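Waiting on the Letter

Seven in the morning and Yupin Rungrueang is already on hold. Speaker on, phone propped against the toaster. She's got her file number written on the back of her hand in pen, because the last time she went looking for it the line dropped.

She came to Jedton to cook. Two-year permit, one employer, a restaurant called Tamura on the main street. Renewal went in well before the old permit ran out. Then nothing. Then a letter asking for a pay stub she'd already sent. Then nothing again.

"I am legal," she says. "I have the paper that says I am legal. But the paper is old and people look at the date."

People do look at the date. Her bank did. The landlord did, twice. When she tried to pick up weekend shifts at a bakery in Vurno, the owner liked her, fed her lunch, and then read the permit properly. One employer, named. So no bakery.

That's the bit most of her customers don't get. A tied permit isn't a licence to work, it's a licence to work there. Lose the job and the clock starts. Change the job and you start over, new forms, new fee, another wait. Meanwhile the fee for this one came to 300 dollars, plus 100 for the biometrics appointment, plus the bus to Prelen because you can't do fingerprints in Jedton. Eight hours there and back. She took an unpaid day for it.

Her boss isn't a villain, she wants that in. He pays on time. He wrote the support letter himself and wrote it again when the first one was on the wrong letterhead. But he's tired of it too. Two other cooks left for the city before there renewals came through, and he's been on the grill himself since.
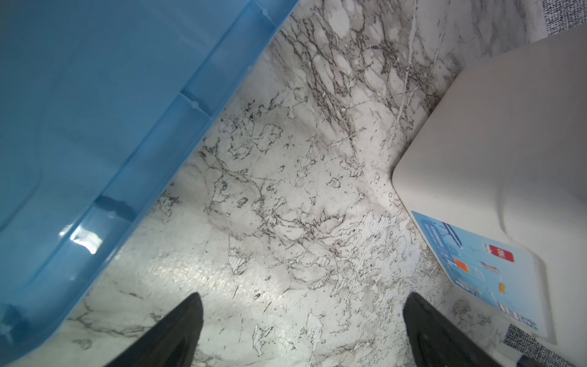
Blue plastic storage bin on a marble-patterned floor.

The settlement office in Prelen opens its drop-in desk twice a week. Free, first come. I went along with Yupin on Tuesday, April 16, 2019, and we were in line before the doors were unlocked. Mostly women. A lot of folders. A man ahead of us had been sent home for a photo with the wrong background colour and was back with a new one, holding it by the edges.

The worker at the desk was kind and quick. She checked the file number, checked the dates, and said what Yupin had heard on the phone. In process. No, she couldn't see who had it. No, a letter from the employer wouldn't speed it up. Yes, Yupin could keep working while she waited, same job, same conditions. She printed that out and stamped it, which the bank may or may not accept.

According to a notice taped up by the door, the regional backlog stood at 2,023 files. Somebody had written "+ me" beside it in blue pen.

What would help? Yupin has a list. A live date on the website instead of a grey bar. Fingerprints closer than Prelen. A permit for the trade and not the boss, so a cook could cook anywhere that's short of cooks, which around here is everywhere.

She hasn't been home since she arrived. If she leaves while the file is open she might have trouble getting back in, or might not, she's had both answers. Her sister is getting married in May. The dress is bought. The ticket isnt.

On the bus back she slept most of the way, folder on her lap, both arms over it. Her shift started at five. She made it with ten minutes to spare and went straight in through the kitchen door.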